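Pre-purchase inspection checklist: book-handling station, hand-held grippers
Site: Jardine reading room, rear bay
Date: October 2, 2021
Status: comments open, purchase not approved

Marks used: OK, FIX, HOLD, N/A. HOLD means no money moves on that line until it is cleared. Comments are mine unless marked otherwise. I was asked to go through the Zelimthorpe quote with a pencil, and I have.

Part 1. What we are being asked to buy

1.1 Quote received in writing. OK
Total on page one is 3,466 dollars for one pair of hand-held grippers, cables, two floor stands and setup.

1.2 Quote adds up. FIX
The line items come to less than the total. The difference is "integration," with no hours against it. Zelimthorpe should say what it is or take it off.

1.3 Stated purpose matches our need. HOLD
The proposal says the station will teach an automated arm to shelve and unshelve children's books. Fine. The arm is not in this quote. It is in next year's plan, under a heading that also covers paint. I don't like buying the front half of something when the back half has no price.

1.4 Competing quote obtained. FIX
Drollov sent a brochure and a phone number. A brochure is not a quote.

1.5 Lease option considered. HOLD
Drollov leases by the month, according to the brochure. If the work is over by January, leasing wins easily. Somebody needs to ask.

Part 2. Work area

2.1 Table stable, surface clear of anything not in use. OK
Leave the table alone. The plan has 400 dollars down for a replacement with adjustable height and I can find no reason for it in the notes. Strike it.

2.2 Front corners of table checked for snags. OK

2.3 Cables kept off the walking path. FIX
Same finding as the last two equipment reviews. Cables across carpet are a trip hazard whether the gear cost ten dollars or ten thousand. Cable covers are not in the quote and they should be — they are the cheapest thing on this whole list.

2.4 Stand bases marked and visible. OK
Yellow and black tape on the bases. It will wear. Put a spare roll in the consumables line.

2.5 Chair clear of the work side of the table. OK
It's against the wall, and that is where it should stay while anyone is working.

2.6 Cords from wall outlet secured. FIX
Hanging cords get pulled. Clip it to the wall.

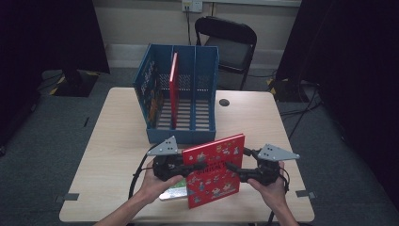
2.7 Room to step back from the table without turning. HOLD
I want this tried with the tallest and the shortest operator before we agree to a second station. The plan assumes two stations side by side in the same bay. I don't believe the bay is wide enough, and no drawing was attached to prove me wrong.

2.8 Curtains clear of equipment and heat sources. OK
Recheck if lights are added. There is a lighting line in the plan marked "TBD," and I have learned to read TBD as "more than you'd think."

Part 3. Grippers

3.1 Handles and triggers free of cracks and sharp edges. OK

3.2 Both jaws close evenly. HOLD
The spec sheet gives no closing force. It gives a color. Ask Zelimthorpe for the force in plain numbers and the thickest book the jaws will accept.

3.3 Jaw pads replaceable by our own staff. FIX
The quote says pads are "serviceable." By whom? At what price? A set from Mirkar is listed at 121 dollars, but the listing does not say it fits this model. If we have to send the grippers back every time a pad wears smooth, the cheap price isn't cheap.

3.4 Weight acceptable for a full session. HOLD
No weight given. Operators should be asked after a long session, at the end of it, when they'll tell the truth. Write down what they say.

3.5 Strain relief on both cables. FIX
The cable leaves the handle right where the forearm moves. It will fail there first. Get two spares in the price.

3.6 Warranty covers drops. HOLD
It covers "defects." A hand-held tool gets dropped. I asked, and was sent the brochure again.

Part 4. Books and organizer

4.1 Organizer suited to the job. OK
Blue plastic, upright slots, the kind any office store carries. The quote offers a "calibrated receptacle" in its place. No. Keep the one we have.

4.2 Mix of books represents the real shelf. FIX
Picture books with hard covers are the easy case. Thick ones, floppy ones and ones with a loose spine need to be on the test list too, or the numbers we get will flatter the equipment.

4.3 Book damage budgeted. HOLD
Nothing in the plan. Covers will get scuffed and corners will get bent, and someone will have to pay for that. I suggested a replacement line of 13 books for the first season and was told it looked pessimistic. It stays in my version.

4.4 Test method written down before testing. HOLD
What counts as a success? Book in the slot? Book in the right slot, upright, cover unmarked? Zelimthorpe's sheet claims "reliable placement" and leaves it there. Pick a rule now, before anyone has a result to defend.
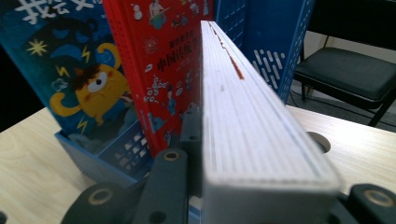

Comment added by Mirkar: the 121 dollar pads do fit, but only the newer handles, so get the model year in writing before you order any. I'd also push back on 4.3. Thirteen is low if you mean to include thick books, and the loose-spine ones will go first. On leasing I agree with the checklist. Ask who pays for worn pads under a lease, though, since most of them put that on you.

Noted. Model year added to the questions under 3.3. I would point out that Mirkar sells pads, but the point about the lease is a fair one and I've copied it to 1.5.

Part 5. Money and sign-off

5.1 Full first-year cost on one page. FIX
Purchase, spares, pads, cable covers, books, staff time. Staff time is missing entirely and I suspect it is the biggest number of the lot.

5.2 Exit terms. HOLD
If the arm is never bought, can the grippers be returned or sold on? The quote is silent.

5.3 Training included. FIX
One visit is included. Get the length of it, and the rate for a second.

5.4 Recommendation
Do not sign. Lease one pair if Drollov will put a price on paper, run it until January, and look again with our own figures. The cable and cord items under 2.3 and 2.6 should be done now — they don't depend on any of the rest.

Reinspect when all HOLD lines have an answer in writing. Phone calls don't clear a HOLD.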